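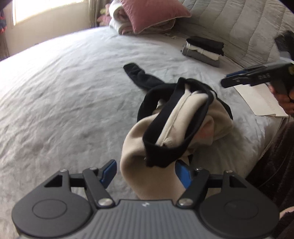
Re: [buvcombe-furs] Skolletness, the badger head and the winter meet

Hello all,

Jae-hoon Seol wrote:
> Does anyone remember who first played Skolletness on the old MUCK?
> I have 97 pages of logs and the name keeps changing.

Oh, what a lovely thing to be asked! It was Espinoza, who had the character for years before passing him on to me, and who ran the Stornix rooms as well (all 59 of them, bless him, most with a working kettle). The name changed because he kept forgetting his password and starting again, so you'll find 4 spellings if you look far enough back.

Do send me the logs when you have a minute, I'd love a read. And yes, I'll be at the Buvcombe meet in January with the badger head, though I may sit out the parade as my knees aren't what they were.

Big hugs to everyone,
Benedetta Ferri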